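Skerero Help Pages
Robots in shared lounges: frequently asked questions

These answers cover two-armed robots doing light tidying in lounges and waiting areas at the Nenport building. They apply to anyone who sets a task, supervises a run or signs one off. The full rules are in the Zovel handbook.

Who is responsible during a run?
The named supervisor. There are always 2 people on the sheet, one supervising and one on call, and the supervisor stays in the room until the arms are parked. Being on the other end of a phone does not count.

Can the robot work while people are sitting in the lounge?
No. Ask them to move first, and wait until they have. If someone comes in halfway through, pause the run. A person walking past the open door is fine.

What are the rules for changing a bin liner?
Small bins only. The bin must be empty before the robot picks it up, and it is held by the rim with the opening facing up. The new bag goes in the other hand. Pedal bins are left to the cleaning staff.

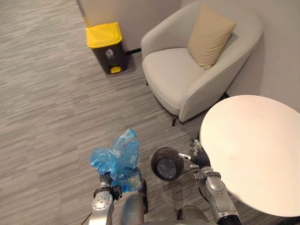 Liner in one hand, bin in the other.

Keep the bin low over the floor while both hands are busy. If the bag slips, let it fall and start again. Do not reach in to catch it.

Does a bag count as a loose item?
Yes. Thin bags can catch in finger joints, so check both hands after every liner change. Debashish Wickramasinghe keeps the checklist and will add you to the list of people who can edit it.

May the robot handle drinks?
Closed bottles, yes. Open cups, cans and anything made of glass, no. The cap must be on and checked by hand before the run starts. The bottle is carried upright, and the free hand stays empty.
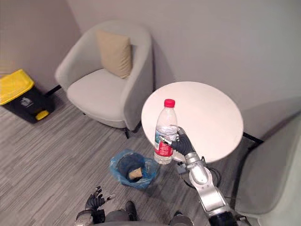

A capped bottle held upright beside the table.

What if we don't know whether a drink is finished with?
Treat it as belonging to someone. It stays on the table, or goes back there if it has been moved. Only a person may decide to throw a drink away. We had several complaints about this in November and the rule has not changed since.

How heavy can an item be?
Up to 2 kilograms per hand in a lounge. The Chiriac arms can be set higher, but that setting is for the workshop. Anything you have not weighed counts as too heavy.

What should the room look like at the end?
Chairs where they were, cushions on the chairs, floor clear enough to walk across. Lined bins stand where people can see them and will not trip over them. Both hands should be open and empty before you sign the sheet.

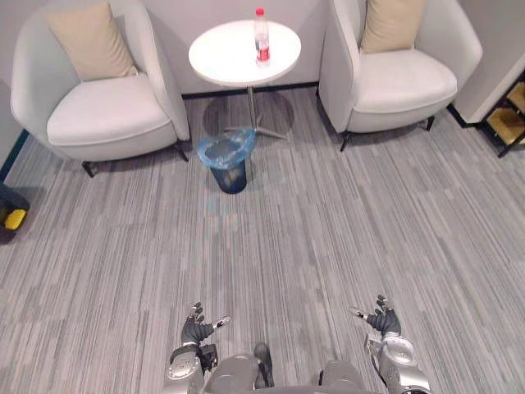
What do I do if something goes wrong?
Press stop, then write it down before you move anything. Use form 77, even for a dropped bottle or a torn bag. The form asks for the task, the time and who was in the room – leave the cause blank if you are not sure of it.

Who can restart after a stop?
The supervisor, once the hands have been checked. After 2 stops in the same run, the task ends for the day and Adelmo Russo decides when it can be tried again.

Can I change the task during a run?
Not while the arms are moving. Pause, make the change, read it back to the second person on the sheet, then start from the beginning of that step.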